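Flistier 3: Bausatz für einen Parallelgreifer mit Simulationspaket

Zwei Finger, ein Antrieb, vierzehn Schrauben und ein Nachmittag Geduld: Der Flistier 3 ist unser Greifer zum Selberbauen, und wir freuen uns wie die Kinder, dass er endlich komplett ist. Den Bausatz gibt es für 179 Euro, gedruckte Teile inklusive. Wer einen eigenen Drucker hat, kann die Dateien auch allein bekommen.

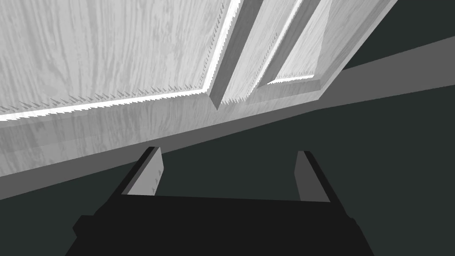

Carmela Bortolotti

Zum Bausatz gehört ein Simulationspaket, in dem ihr den Greifer ausprobieren könnt, bevor auch nur ein Kabel gelötet ist. Die Handkamera blickt dabei zwischen den beiden Fingern hindurch, hier von schräg unten auf eine Schranktür mit heller Maserung. An die Perspektive muss man sich erst gewöhnen! Ich habe am Anfang dauernd oben und unten verwechselt und den Greifer fröhlich gegen die virtuelle Möbelkante gefahren. Das kostet in der Simulation zum Glück nichts.

Die Finger sind einzeln angeschraubt und lassen sich tauschen. Beim Flistier 2 musste man dafür noch das halbe Gehäuse zerlegen (wer ihn hat, kennt das Gefluche). Jetzt reicht ein Innensechskant, und die Beläge werden einfach aufgeklebt.
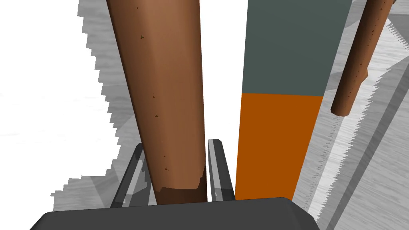
Lesezeit: 3 Minuten

Runde, konische Teile sind mein liebster Test. Der braune Stab wird nach unten schmaler und steht mit seinem dunklen Ende zwischen den offenen Fingern, und genau da wird es spannend: Wie weit zufahren, an welcher Stelle ansetzen? Im Paket liegt dafür die Übung »Kegel«. Fahrt die Finger langsam zu und schaut euch die Kontaktpunkte im Protokoll an. Danach dasselbe ein Stück weiter oben am Stab, wo er dicker ist.

Im Karton
Grundplatte und Gehäuse, gedruckt
Zwei Finger mit Belägen
Servo und Anschlusskabel, 303 mm
Steuerplatine Plelerine
Schraubenbeutel
Bauanleitung auf Papier
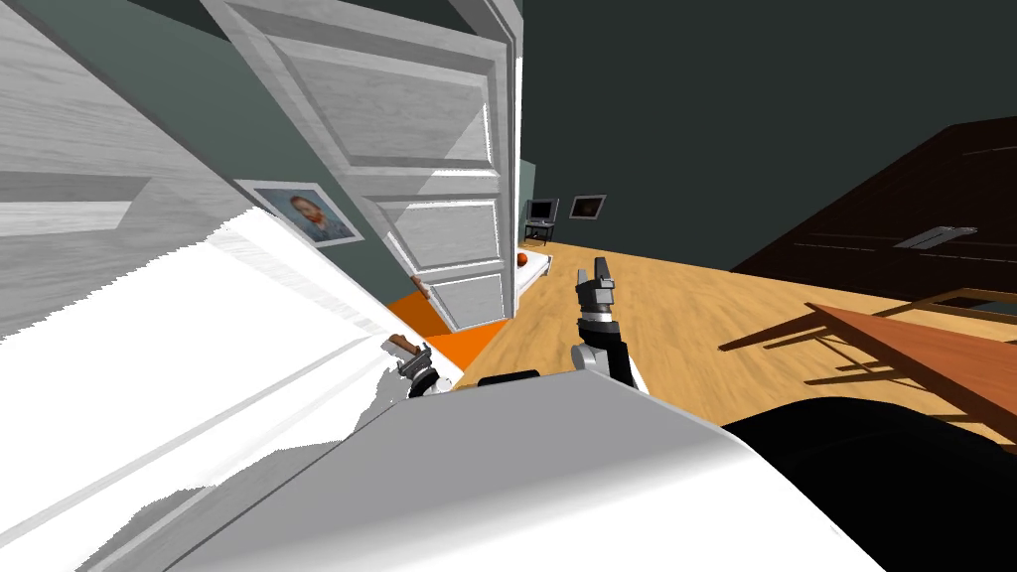
Die Plelerine-Platine steuert einen oder zwei Greifer, ein zweiter Bausatz lässt sich also jederzeit nachrüsten. Für den zweiarmigen Betrieb haben wir die Wohnungsszene »Ruggiero« gebaut, und die macht richtig Spaß. Zwischen den beiden weißen Türen mit ihren braunen Griffen und dem niedrigen weißen Tisch mit der kleinen orangen Kugel findet man schnell Aufgaben, bei denen ein Arm allein ins Schwitzen käme. Meine Empfehlung für den Einstieg: erst nur einen Arm bewegen, den anderen parken, und beide Greifer in der Konfiguration sauber benennen. Links und rechts vertauscht man schneller, als man denkt.

Die Dateien belegen 3704 MB, plant also etwas Platz ein. Auf meinem alten Laptop läuft Ruggiero mit reduzierten Schatten ganz ordentlich. Zacken an den Schattenkanten gibt es trotzdem, dem Greifer sind sie egal.

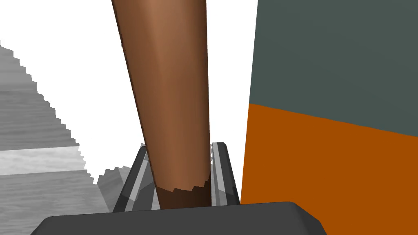

Arbeitsgruppe Greifer, Offene Werkstatt Flirnton

Wer schon einen Flistier 2 hat, kann Servo und Kabel weiterverwenden. Die alte Grundplatte passt leider nicht, die Bohrungen sitzen anders. Ersatzfinger und Beläge haben wir in der Werkstatt liegen, ebenso ein fertig aufgebautes Exemplar zum Anfassen und Schrauben. Änderungen an den Druckdateien sind ausdrücklich erwünscht! Im Januar kam auf diesem Weg eine schmalere Fingerform dazu, die inzwischen an meinem eigenen Greifer sitzt.

Bestellung und Abholung direkt in der Werkstatt. Bitte angeben, ob die Finger in Schwarz oder Grau gedruckt werden sollen.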